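Keeping the Toy Blocks in Order
Posted in Home and Household, September

It has been my intention for a considerable time to set down the arrangements by which the small building blocks in this household are stored, sorted and returned to their box. Several readers wrote after my entry on the linen shelves to ask whether the same principles might be applied to toys. In general they may, although toys are handled far more often than pillowcases and the system must be correspondingly simple.

The set in question was bought second-hand from a shop in Plemstead which has since closed. It came in a carrier bag with no lid, no box and no list of contents. The previous owner had added pieces from at least one other set, and the sizes do not entirely agree. I have made no attempt to separate them.

The choice of box

I considered three containers before settling on one. The first was a Kivix drawer insert, which proved too shallow. The second was a tin with a hinged lid, rejected on account of the noise. The third was a plain pink box, rectangular and open at the top, and it has remained in service. An open box has the disadvantage of collecting dust. It has the considerable advantage that a child can see into it without assistance, and can put things back without being asked to manage a catch. It is kept on the white table, towards the right-hand side. 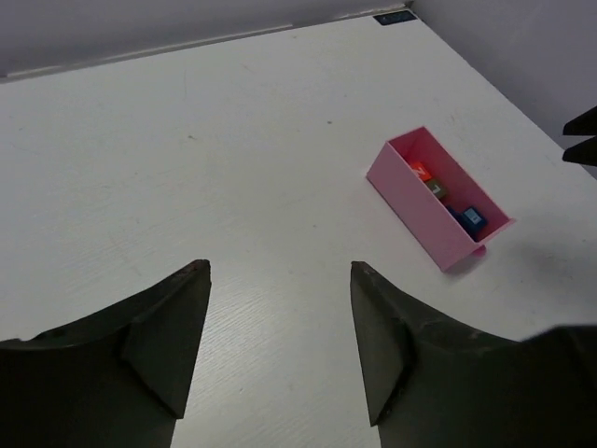 Sorting the pieces

Sorting is carried out on the bare table, with the box moved to one side. A pale surface is preferable, as the darker blocks are easily overlooked on anything patterned. I tried a Sjöberg play mat for 2 months and gave it up for this reason.

I do not recommend sorting by colour alone. The lavender pieces, for example, include a cube with a four-paned window as well as a flat square tile, and these serve quite different purposes in building. My preference is to proceed by shape: cubes first, then longer blocks, then flat tiles, and lastly anything irregular, such as the green block with its two ridges, which will sit neatly beside nothing else. Printed pieces should be placed with the print facing upwards while sorting is in progress. The small olive-brown cube with the blue arched window is the favourite in this house and is generally asked for by name. It is known as the post office.
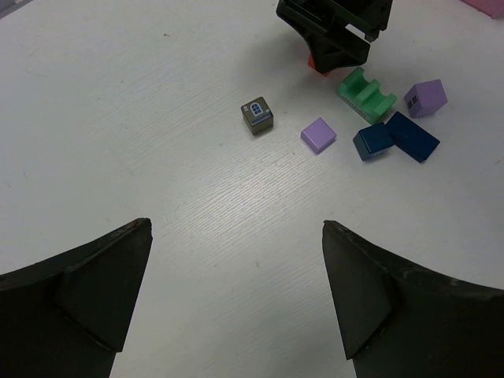
A few of the blocks on the white table, with the post office among them.

Cleaning

The blocks are wiped with a damp cloth and a little washing-up liquid, and left on a towel until dry. They should not be soaked. Printed faces are to be wiped lightly and never scrubbed. I had previously used the Rurard surface spray on the table itself, but found that it left a film, and have returned to warm water.

The box is washed at the same time as its contents and must be thoroughly dry before anything is replaced in it.

Returning the pieces

Tidying takes place at 5 o'clock, before tea. The larger blocks go in first and the tiles are slipped down the side, where they can be found again. Any piece discovered elsewhere in the house during the evening is left on the hall shelf and returned the following morning. I have found this arrangement to cause less disagreement than a search conducted at bedtime.

My thanks are due to Eilidh Morrison, who lent me her own notes on the storage of wooden railway track. I hope to treat that subject separately once I have found somewhere to put the bridges.

Filed under: toys, storage, tables
Previous entry: The Linen Shelves Reconsidered
8 comments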